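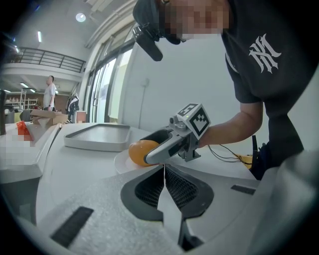
The orange ball and white plate on the white tabletop.

Visits > Workshops and makers > Open day at Mahuika

Mahuika opened its doors on Saturday, December 28, 2019, which seemed an odd date to pick until I saw how many families were looking for something to do that was not a shop. Entry was free. I took the bus to the stop by the bridge and walked up from there, and the sign at the gate pointed you to the wrong side of the building.

The ground floor was given over to tables you could stop at. I spent most of my time at the one with the tableware. It was a plain white top with a round white plate lying flat on it, and the task was picking up and putting down. The orange ball was the thing people wanted to try. It is smooth and glossy and slightly oval, and it sits against the rim of the plate in a way that makes it awkward to get hold of. You have to come at it from the side and press it towards the rim a little. If you come from above it goes across the table, and mine did, twice.

Cameron Paewai looked after that table in the morning. He let everyone have as many goes as they liked if there was no queue, and there was a queue from eleven. His advice was to slow down at the end. The children did better than the adults on the whole. One girl of six or seven put the ball on the plate five times running and then went off to find the biscuits.

I asked him why a plate and not a tray or a box. He said a plate has a low edge, so you learn where the edge is, and everybody already knows what a plate is for.

Upstairs was Trumel, who make handles and fittings for kitchen drawers and have the long room at the back. Ruby-Lee Stubbs took the tours. There were two, and I was on the second. They finish 490 handles on a normal day, fewer in the week I visited because half the staff were off. She showed us the racks, the packing bench and a cupboard of returned items, which was the most interesting part. Most of the returns were the right handle with the wrong screws. The tour was meant to last half an hour and took 49 minutes by the clock over the door.

The floor up there is noisy even with the machines off, and anyone with a pushchair should know that the lift was out of order. The stairs are wide enough.

Plutar had a stand by the café selling offcuts in bags. I bought one for two pounds and have not found a use for it yet. The café did soup, cheese rolls and tea. The soup had gone by half past twelve.

A board near the exit gave the visitor number, which stood at 272 when I left — they had been hoping for 200. The next open day is planned for September and will include the Vornow rooms across the yard, closed this time for painting. I would go again for those. Get there before eleven if you want a proper turn at the tables, and bring change, as the café could not take cards.

Parking is on the street behind. It was full when I came out.

14 shares
6 comments

Recent visits
Winter fair at the old goods shed
A morning at the button factory
Two pottery studios and a long walk between them
Canal museum: the new store rooms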